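Nigam wrist view, grasp planner branch

Stills from the wrist stream of the Nigam cell, running the Benar planner on top of the Zurkex impedance controller. The table is glossy black with white veining, which gives the segmentation model plenty of false edges. All views are raw, before rectification.

1. Motion blur 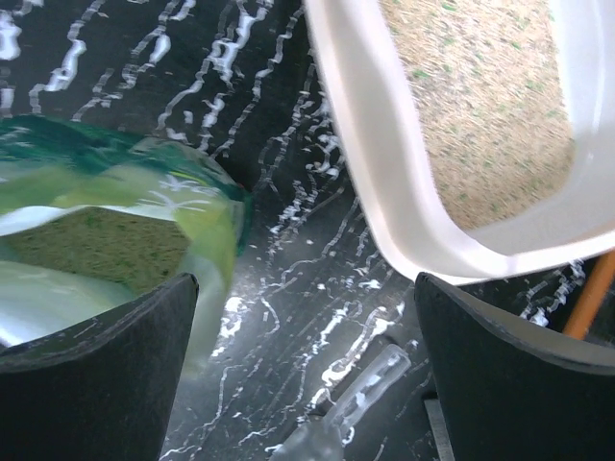 2. Transparent and translucent parts
The frosted plastic piece sits just above the fingertips, and the table pattern shows faintly through it. Depth returns on this material are unreliable, so Benar takes the outline from RGB only and fits the grasp axis in 2D. Glare between the fingers is masked by a brightness threshold before the fit.

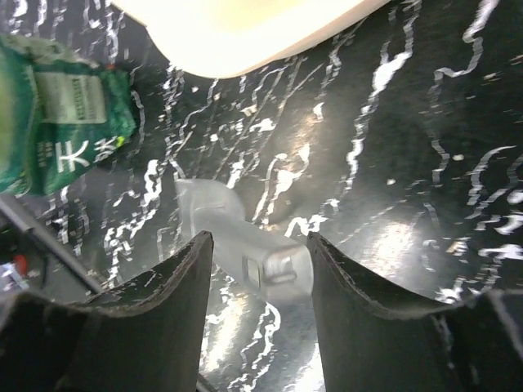
3. Deformable packaging
Green bag, open at the top, pinched between the fingers near its lower part. The planner has no shape model for bags. It picks a fold, closes at 20 N and hands over to Zurkex, which holds force within 2 N at a 40 Hz update. The rim of the litter tray is entered as a keep-out volume with a 25 mm margin.
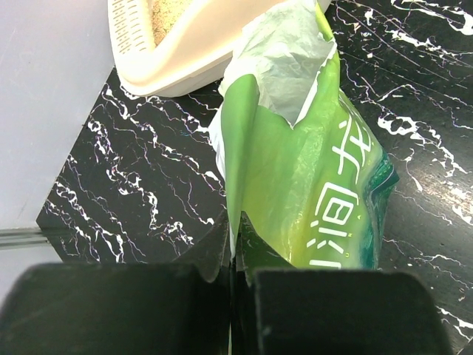

Teemu Nieminen writes that the 40 Hz loop is too slow for thin film and that he would move slip detection out of Benar and into the controller, as was done in Vimar. He also asks for the margin to be a launch parameter. The second change is merged; the first is open on the tracker.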